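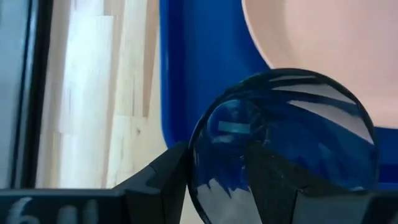
According to Nawal Ezzat the clear ones always go first, coloured ones after, and anyone wanting a big clear one for the windowsill should be at the door when it opens and not turn up at teatime asking what happened to them all.

So, you've been warned.

**PONDAMBY OPENS THE BALL ROOM: 3000 BALLS, ALL SIZES, ALL TO CLEAR BEFORE CHRISTMAS**

**Helmy, December 6, 2018.** For immediate use please. Sorry it's late in the week.

Pondamby, the secondhand house clearance shop on Latia Street, is opening its back room to the public this Saturday for a one-off sale of decorative balls. Clear, coloured, frosted, bubbled, swirly. Glass mostly, some acrylic, labelled which is which. Paperweights, fishing float types, the kind off the top of a banister, the kind that sat on your nan's telly. All cleaned. All out of newspaper at last.

The lot came from the old Zirkero window display warehouse, which shut in May. Zirkero dressed shop windows up and down the coast for years and seem never to have thrown anything away. Pondamby took the full contents, mostly for the shelving, and found the balls behind it. 53 bins of them. We have been sorting ever since, in between the normal clearances, and the shop has smelt of vinegar the whole time.

**How it's set out**

By size first, then clear or coloured. Loose ones in plastic bins on the tables, so you can get both hands in. The very large ones are on the floor along the back wall on rubber rings, please don't let children roll them.

Blue bins are clear balls. A clear ball in a white bin disappears, we tried it, people walked straight past. Against the blue you can see the thing properly, bubbles, scratches and all, and the blue comes up through it lovely. Faisal Minhas did the bins and would like it known it took two goes, as the first time round they were done by price and it was chaos.

**Prices**

- Small, any colour: £1
- Medium, fits in the palm: £4
- Large: marked on the sticker
- Chipped box: pay what you like, tin on the counter
- Stands and rings: 50p, or free with a large

No holding, no ringing up to reserve. First there gets it. Card machine is working again, cash still quicker.

**Quotes for use**

Faisal Minhas, Pondamby: "I thought we'd got a load of old shelves. Opened the first box and it was all newspaper, and I nearly left it at that. Then something heavy rolled. We've had them on every surface in the shop since. You pick one up to move it and ten minutes later you're still stood there looking at the window upside down in it. That's why the sorting took so long if I'm being truthful."

Nawal Ezzat, Pondamby: "The washing was the job. Warm water, drop of vinegar, soft cloth, dry it straight off or it goes streaky and you have to start again. Never two in the bowl together, they knock. Do it over a folded towel. If you buy one do the same at home and it'll stay bright. A clear one shows every thumbprint, so if that's going to annoy you buy a green one."

**A word about sunlight**

We'd rather say it now. A solid clear ball in a sunny window will focus the light and can scorch whatever is behind it, curtains especialy. It can happen in winter too, with the sun low. Keep them out of direct sun, or put a cloth over when you go out. Every clear ball sold gets a little card saying so. Please could you print this bit even if you cut the rest.

**Also on the day**

The rest of the Zirkero stuff, what's left of it. Plinths, fake snow (two sacks), a very long roll of silver paper, hat stands. 162 mirror tiles, sold as one lot, buyer collects and brings somebody strong. Some of the shelving, the part we aren't keeping.

Wrapping table by the side door. Bring a bag with a proper bottom to it, carriers won't hold a large one as far as the bus stop. Newspaper supplied, we have plenty.

Tea and mince pies in the front shop. Drinks stay in the front, not near the tables.

**Getting in**

Doors at ten, until four or until they're gone. Use the side entrance, up the ramp, the front step is being mended. Aisles are wide enough for a wheelchair, buggies fine one at a time if it's busy. If the queue goes past the bakery we'll let people through in small groups. There's parking behind the library, not in the yard, the van needs to get out.

Anything not sold stays in the shop at the same prices until Christmas Eve, then it's off the tables and we get our back room back.

**Press and pictures**

Reporters and photographers welcome on Friday afternoon when it's quiet, any time after two. Light's best in the back room before it starts going, so don't leave it too late. Ask for Nawal or Faisal at the counter. One of them will be up a ladder, just shout.

**About Pondamby**

Pondamby clears houses, shops and sheds in Helmy and the villages round it, and sells on what can be sold. Furniture, china, tools, lamps, and for this week only a great many balls. Open Tuesday to Saturday. Donations by arangement, no mattresses.

ENDS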